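Barrera will send 30 refurbished desktop computers to schools in Sirkberg this June, the repair shop said on Thursday, January 18, 2024.
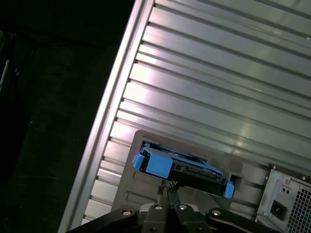 What happens to the old data?
Every hard drive is wiped before it goes back into a computer.

Natalia Tapia, who runs the shop, said most of the towers came from offices in Kudatska. Almost 20 are waiting for parts — mainly fans and memory. 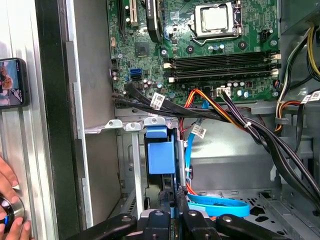 Drives that fail testing go to a recycler in Nasmont. Schools will pay nothing for the computers, and Barrera will cover repairs for the first year.

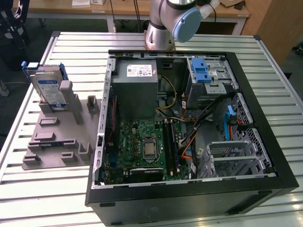
Who gets the first computers?
Four will go to the library run by Wumpini Abugri, and the classrooms come next.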